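Ticket: Bottle tidying, two-arm bench, Gevstead
Project: Menon
Status: Open, waiting on reply
Opened: May

Hello again, and thank you for getting back to me so quickly! You asked how the bench is laid out and which chore we mean when we say "clearing up the bottles," so I've attached both views.

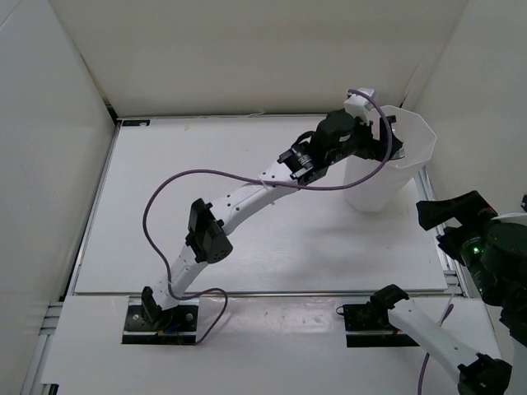
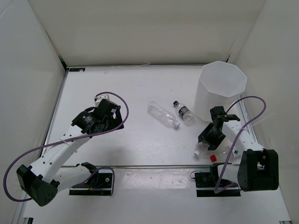 Attachments 1 and 2: two-arm bench with the white bin. The bottles are in the second one.

The job sounds like nothing at all. Pick up the plastic bottles, drop them in the bin, stop. A child would be done before I finished typing this, but our log for the Menon trial has 1,111 attempts in it and only 670 marked as clean drops, and I'd dearly love to know where the rest went wrong.

What I've tried so far:

- Lowered the closing speed to 60 percent. Fewer bottles skidded away, though the crinkly ones still roll if the fingers land on a ridge.
- Restarted the Hundberg controller 3 times (sorry, I know you said once would do).
- Checked the purple cables for snagging through a full reach to the bin. No change in the numbers.

Still failing: loose caps. A small red cap lying flat on a white table seems to be beyond it, and the run ends with the cap still there. Is there a setting in Nanness for very flat items, or should I be taking the caps out of the task for now? I don't mind picking them up by hand, I'd just like the log to say so.

I'm at the bench until 4 p.m. most afternoons if you'd like to try something together.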